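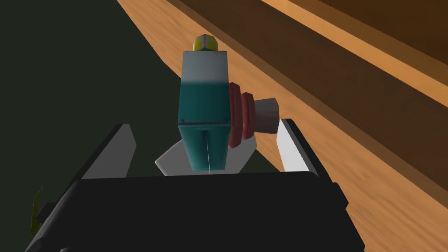

# Nineteen jars of rye, and a very patient man

Till Wunderlich answers the door with dough up to his elbows and shakes my hand with his wrist. It is half past six in the morning in Clitwood, the kitchen window has steamed over completely, and the whole house smells of toast and apples. I had been looking forward to this for weeks and I was not disappointed!

Till bakes rye bread. He bakes other things too (there was a plum cake cooling on the stairs, of all places), but rye is what people come for. He sells it from a hatch in the side wall of his house, two mornings a week, and he teaches the rest of us how to make it in a cold, cheerful room behind the old chapel. If you have ever tried a heavy rye at home and ended up with a doorstop, he is the man you want to talk to.

"People treat it like wheat," he says, scraping his arms clean with a plastic card. "They knead and knead and they wait for it to go stretchy. It never will. You want wet cement. If you could point a wall with it, you're on the right track."

He learned this the slow way. His first job was washing tins at a bakery called Ornska, in a harbour town he left at 21, and he remembers very little of the actual baking from those days because he was at the sink with his back to it. What he remembers is the sound. A good loaf tapped on the bottom sounds hollow, he says, and the head baker tapped every single one, all night long, like somebody knocking politely at a door.

"I didn't know what he was listening for. I thought he was a bit mad. Then one night he handed me a loaf that was wrong and one that was right, and I tapped them both, and I could hear it. I was so pleased with myself I rang my mother. It was four in the morning."

He didn't bake for a living straight away. There were years of fitting shop floors and a spell driving a van for Kabbaj, the spice importers, and he still puts their caraway in his darkest loaf. He won't hear a word against caraway. I told him I had always picked the seeds out as a child and he looked so hurt that I ate two slices to make it up to him. (Reader, I was wrong about caraway. Toasted first in a dry pan and cracked with the flat of a knife, it is wonderful.)

## The starter

We get on to the starter, and Till lights up. His is called Gravitz, after the street where he first got one to live. It sits in a tall jar with a saucer on top, and it has grey streaks and a smell like sharp yoghurt and wet hay.

"I killed the first few," he says. "I fussed. I fed them, I stirred them, I moved them to the airing cupboard and back again. Gravitz lived because I went away for a long weekend and left it alone."

The jars of my title belong to his pupils. Everybody on the winter course keeps one on the chapel-room shelf, with a strip of masking tape for a name, and by the end of the first month they all smell slightly different. Till opens each one and sniffs it with real attention. One is "a bit pear drops, feed it more often". Another is "lovely, very lovely, who made this?" I have rarely seen a man so happy with his nose in a jar.

I asked what he tells beginners, and he gave me the recipe he hands out on the first evening. You stir a good spoonful of lively starter into 119 grams of dark rye flour with the same weight of warm water, and leave it overnight under a plate. In the morning it should look cracked on top and bubbly underneath. Then in go 400 grams more flour, salt, a spoon of black treacle if you like it, and enough warm water to make the famous cement. Wet hands, straight into a greased tin, smooth the top, dust it well with flour.

"And then you leave it until the flour on top has cracks in it like a dried-up pond. Don't look at the clock. In July it might be ready before lunch, and in December you could go to the pictures and come home and still be waiting."

He bakes it very hot to begin with, then turns the oven right down and forgets about it for an hour or so. The hardest part comes afterwards. Rye needs to sit for a full day before you cut it, wrapped in a cloth, or the inside will be gummy and stick to the knife. Till says this is where most of his pupils fail him.

"They send me messages. 'It's sticky, what did I do?' And I write back, 'When did you cut it?' and then I don't hear from them for a while."

## The hatch

At eight he props the hatch open with a brick and there is already a queue. A woman in cycling gear buys three. A boy is sent up with the exact money in his fist and asks for "the black one", and Till wraps it for him in brown paper with the corners tucked in properly, as you would a present.

What struck me was how much talk there is. He wants to know how last week's loaf kept, whether it was too sour, whether anyone has tried it with the smoked fish he recommended. One customer tells him, a little nervously, that the crust was hard on her teeth. He goes and finds her one from the middle of the oven, where they colour less, and tells her to ask for a middle one from now on.

Has he thought about a proper shop? He has, and he got as far as looking round one, a nice place with tiles and a big window. "I stood in it and thought, where would I put the radio? I couldn't see where it would go. So I came home."

He is keener on the teaching. This winter he wants to add an evening on old bread, with the soups and puddings and crumbs you can make from the last hard end of a loaf. His grandmother made a layered pudding from stale rye, grated chocolate, sour cherries and whipped cream, and he describes it with such feeling that I made him write it down for me on a flour bag. I have it here next to the keyboard and I'm off to buy cherries.

By nine the hatch is nearly bare and Till is making coffee in a saucepan, the plum cake rescued from the stairs and cut into very large squares. He taps the last loaf on the shelf, out of habit, and holds it up to my ear so I can hear it too.

"There," he says. "Somebody's home."

The bread hatch in Clitwood is open two mornings a week from eight until the shelf is empty. Bring a bag, and ask for caraway.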